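Home Forums Build Logs Gallery Members Log in

Build Logs > Arms & Grippers > Two-arm setups

Reading time: 3 min

Bimanual table, cube stacking, need opinions on wrist cam vs fixed cam

hultar_bench
ok so update on the two arm table. Both arms are bolted down along the far edge, brown cover over the top, cable mess still a mess. Project is called Jodo now, don't ask, the folder needed a name.

Goal is dumb simple. Pick up a foam cube, put it on another foam cube. Then swap arms and do it again. 131 tries logged so far and I'm stuck on the approach. It comes in fine until the last bit and then one finger touches early and shoves the cube sideways.
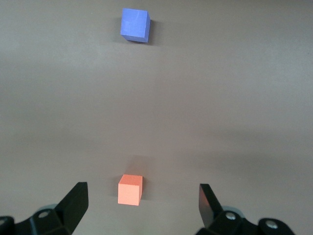 My gut says the fingers need to open wider before the descent but I'm already near the limit. Other idea is slow way down for the last 10 mm. Tried that on maybe a third of the runs, didn't keep good notes, my bad.

Anyone running a similar gripper?

solderfumes
Slow down won't fix it. If one finger hits first your center is off. Check the wrist cam offset before you touch speed. I had 2 mm of error from a bracket screw that backed out and chased it in software for weeks.

traltdale_mike_shop
disagree a bit. Foam cubes weigh nothing, anything brushes them and they scoot. Put a weight in one, like a nut pushed into a slit in the bottom. If it stops scooting your grasp is ok and the test object is the problem

solderfumes
That's hiding the error, not fixing it

traltdale_mike_shop
its a test. take the nut out after

hultar_bench
Screws are snug, checked just now. Offset I haven't redone since I swapped the finger plates so yeah, could be that. Will do the nut thing too, costs nothing.

wootable
what's your table cover? I had a cloth one and it crept every time the gripper pressed down. The whole pick zone moved on me over an evening. Taped it at the corners, then gave up and went to bare board

hultar_bench
It's got some wrinkles, worse along the far edge by the mounts. Never thought about it creeping. Hm. I'll put a pencil tick on it and one on the frame and see if they stay lined up.

Other question while I have you all. I've been training off the wrist view only and people on here keep saying add a fixed cam. So I set one up looking at the whole table.

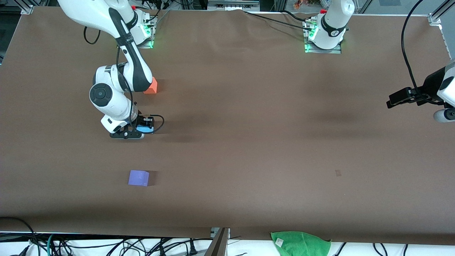

Latency on the second stream is worse, around 100 ms behind the wrist one. Can I just delay the wrist stream to match or is that asking for trouble? Feels wrong to make the good camera slower.

solderfumes
Timestamp both at capture and match them up later. Don't delay anything live.

wootable
+1 timestamps. also clear the near edge before you train on that view. towel, cables, all of it. mine learned where my coffee mug was, I moved the mug and it went nuts

gantrygoblin
Going to be the grump. You don't need two cameras to stack cubes. You don't need two arms either. Get one arm doing it 10 for 10, then add stuff. Every log on this board dies at the "added another sensor" post.

hultar_bench
fair but the two arm part is the whole point for me, I want handoffs eventually. Stacking is just the warmup

gantrygoblin
Then warm up with one arm. Park the other one way out of the way and power it off.

traltdale_mike_shop
nah leave it powered. cold joints sag on mine and then it drops into the work area. park it high and hold

gantrygoblin
Sag is a brake problem, different thread.

wootable
not all of us have brakes lol

hultar_bench
Ok plan: redo the offset with the new plates, pencil ticks on the cover, nut in one cube, timestamps. One arm only for the next batch, the other parked and holding. If the early finger thing is still there I'll post the joint logs.

solderfumes
Post the offset numbers too, before and after. And write down which speed you ran this time.

hultar_bench
yeah yeah. notebook is open

wootable
which finger touches first, left or right? or does it switch

hultar_bench
Left mostly. I think. will check teh video tonight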